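Skadura Hand Gripper Kit
Set-Up and Operation Guide for Student Teams
Section 4: Preparing the Station and Recording Cloth Tasks

Revision of 21 May 2021. Edited by Przemysław Lis for the Hastville Robotics Club. Replaces the loose sheets kept in the Section 4 binder.

4.1 Scope

This section covers the table, the hand-held gripper, the recording software and the cloth tasks used in the club's Mazurek project. It assumes that the gripper has been assembled as described in Section 2 and that the camera has been focused as described in Section 3. Mounting the same fingers on an arm is covered in Section 6.

New members must complete one supervised session before recording alone. The supervisor signs the station log at the end of that session.

4.2 Before You Begin

You will need:
Hand gripper with both fingers fitted
Camera cable, long type
Recording laptop with the Gurketti software installed
Task card for the session
Cloth set in its bag
Hex keys and the small cross-head screwdriver
Alcohol wipes
Calibration board

Charge the laptop fully or run it from the wall. Gurketti lowers its frame rate when the laptop enters battery saver mode, and it does not display a warning. Recordings made at the lower rate are rejected by the checking script.

4.3 Preparing the Table

1. Clear the working half of the table. Items belonging to other stations may stay on the far half.
2. Wipe the surface and let it dry.
3. Check that the table does not rock. If it does, turn the leveling foot at the low corner until it stops.
4. Place the calibration board flat at the center of the working half.
5. Switch on the overhead lights. Do not mix daylight and room light in one session if the blinds can be closed.

Note: A plain, light surface gives the best results with colored cloth. Use the dark mat for white cloth. Record the choice of surface in the log under "Base."

4.4 Checking the Fingers

Each finger is a curved arm with a replaceable pad at the tip. The arms flex slightly under load. This is normal.

1. Hold the gripper by the handle with the trigger released. The fingers should open to their full width without help.
2. Squeeze the trigger slowly. Both pads must meet along their full length. A gap at one end means that a pad has been fitted at an angle.
3. Check every screw on both arms. Tighten any that turn under light pressure.
4. Wipe the pads. Lint collects in the texture and reduces grip on thin fabric.
5. Release the trigger and repeat step 2.

CAUTION: Do not overtighten the arm screws. The inserts are set in printed plastic and will pull out. A finger with a pulled insert cannot be repaired at the station. Tag it and place it in the return bin.

CAUTION: Keep fingertips away from the pads while another person is holding the trigger.

4.5 Connecting the Camera

1. Plug the long cable into the camera first, then into the laptop.
2. Run the cable along the underside of the handle and secure it with the two straps. Leave enough slack for the wrist to turn freely.
3. Start Gurketti and select "Hand Tool" from the device list.
4. Wait for the preview. Both pads must be visible at the bottom of the preview with the gripper fully open.
5. If only one pad is visible, the camera bracket has shifted. Loosen the bracket, center it, and tighten it again. Then repeat the calibration in 4.6.

Error 577 indicates that the software has found the camera but is receiving no video. Unplug the cable at the laptop end, wait for the device to leave the list, and plug it in again. If the error returns, change the cable before changing anything else.

4.6 Calibration

1. Point the gripper at the calibration board from directly overhead.
2. Press "Start Calibration."
3. Move the gripper slowly in a wide circle, keeping the board in the preview.
4. Tilt the gripper toward each side of the board and hold still until the tone sounds.
5. Press "Save." The file is named automatically.

Calibrate at the start of every session, after any knock to the camera, and after any change of fingers. A calibration from an earlier session must not be reused, even if the equipment has not been moved.

4.7 Software Settings

Open the Settings page and confirm the following values.

Exposure: Manual
Exposure time: 2000 (microseconds)
White balance: Locked after calibration
Audio: Off
File naming: Task number, operator initials, run number
Save to: Local disk

Do not save directly to the club's network drive. Files are copied at the end of the session using the Upload button. Miłosz Borkowska maintains the settings file. Requests for changes go in the log and are applied between sessions.

4.8 Recording a Cloth Task

Task 267, single fold, is used here. The other cloth tasks follow the same order and differ only in the finishing condition printed on the task card.

1. Remove the calibration board from the table.
2. Take one cloth from the set and drop it on the working half from a low height. Do not arrange it. The starting shape should differ from run to run.
3. Hold the gripper above the table with the fingers fully open.
4. Press the record button on the handle and wait for the short tone.
5. Approach the cloth from above. Stop when the nearest edge is between the pads.

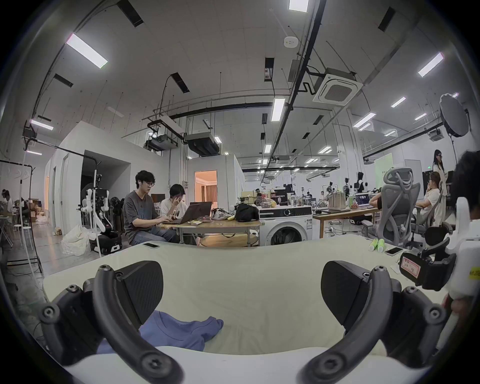 Can the gripper be used left-handed?
The handle and trigger are symmetrical, so either hand may be used, but the operator must keep to the same hand for a whole session and enter it in the log.

6. Close the fingers on a single layer where possible. If two layers are caught, release and try again. Do not stop the recording.
7. Lift the edge until it is clear of the table, then carry it to the opposite edge.
8. Lower and release. Open the fingers fully before moving away.
9. Smooth the cloth with the back of the closed fingers if the task card allows it.
10. Return the gripper to the height used in step 3 and press the record button again. The long tone confirms that the file has been closed.

Note: Failed grasps are kept. A run in which the cloth is dropped and picked up again is a valid run. A run in which a hand touches the cloth is not, and must be marked "Discard" in the run list.

Note: Speed matters less than steadiness. Fast wrist turns blur the video and cause the tracking to drop out. The tracking bar in Gurketti turns amber when this begins and red when the run has been lost.

4.9 Changing Operators

1. Finish the current run and close the file.
2. Place the gripper on its rest with the fingers open.
3. The new operator enters their initials in Gurketti. The run number resets.
4. The new operator makes one practice run and deletes it.

Operators who forget to change the initials should correct the log on the same day. File names must not be edited by hand.

4.10 Ending the Session

1. Press Upload and leave the laptop open until the progress bar closes.
2. Compare the number of files in the upload report with the run list.
3. Unplug the camera cable at the laptop, then at the camera. Coil it loosely.
4. Wipe the pads and store the gripper with the trigger released. Pads stored under pressure take a permanent set.
5. Return the cloths to their bag. Set aside any cloth with a frayed edge.
6. Sign the log.

4.11 Common Faults

Fingers do not open fully. The return spring has come off its post. Remove the handle cover and refit it as shown in Section 2.

Pads slip on cloth. Clean the pads. If slipping continues, fit a new pair. Always replace both pads together.

Preview is dark. Exposure has been changed by another user. Reload the settings file.

Tracking turns red at the start of every run. The background is too plain or the gripper is too close to the table. Raise the starting height.

Record button has no effect. The handle cable is not fully seated. Push it in until it clicks.

Upload stops before the end. Do not restart the laptop. Press Upload again and the transfer will resume from the last complete file.

Faults not listed here should be entered in the log with the task number and the time. Changes to this section after the November review will be issued as replacement pages.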